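Home Posts About Archive Contact

Can a machine put the bedding away yet?

I have wanted a laundry robot since I was old enough to be handed an iron, so you can imagine how much of my reading time goes on this! Floors are more or less done. Dishes are getting there. Cloth, though, is still the one I keep coming back to, and it's so much more interesting than it sounds. A plate is the same shape every time you pick it up. A blanket has a new shape every time anyone touches it, and half of it is hidden under the other half.

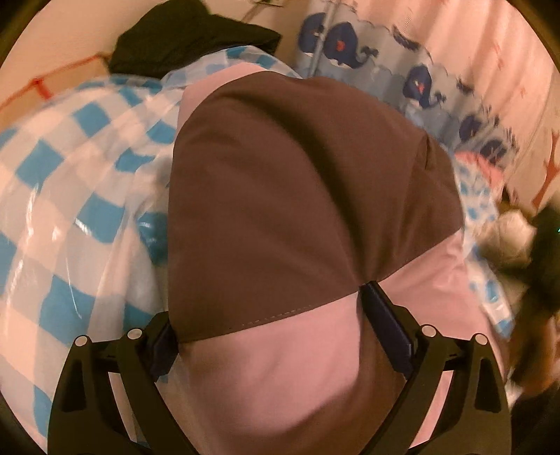 Why a pinch is harder than it looks

Two stiff fingers have to find a bit of cloth, close on it, and know whether they've got one layer or 4. You and I do that by feel (try it with your eyes shut, it's easy). Seams help a bit, since they give a camera something to aim for, but a plain soft heap gives it very little.

Then there's plastic. I love this problem. Shiny bags throw back light, wrinkle when you breathe on them and slide about, and any pattern inside bends along with the folds.

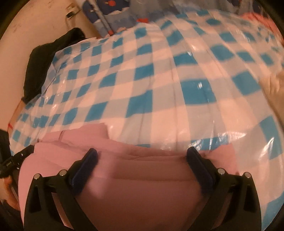
Pink quilted-looking fabric between the jaws, blue and white checks in the clear bag behind.

My friend Liis Kazlauskienė, who knows far more about motors than I do, thinks picking up is the wrong thing to worry about. Her view is that letting go is worse: a fold only counts if it stays put when the fingers leave. We argued about it over 3 pots of tea and I've mostly come round.
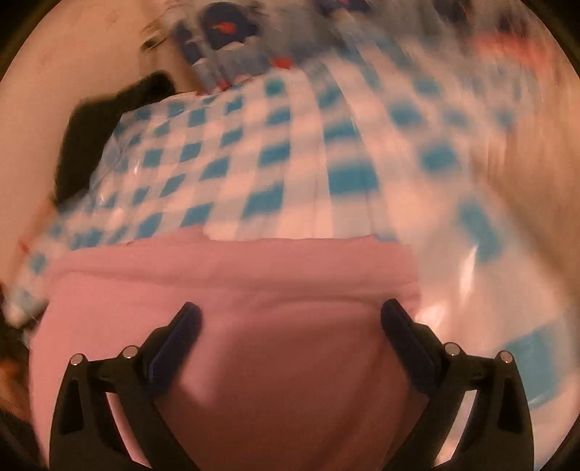
Wukham, 29 January 2022

So, my scorecard. Picking one item off a pile: yes, often, if you're patient. Folding a flat towel: yes, slowly. Sorting a mixed heap of bedding, bags and clothes and putting it all back in the cupboard: no, and I'd love to be proved wrong by April. I'll have another go at the question then, and report back on fitted sheets if I'm feeling brave.

Recent posts
Lulia and the stairs, part two
What I'd ask a Tretetti engineer
The Cormier window cleaner: a month on
Socks, a long complaint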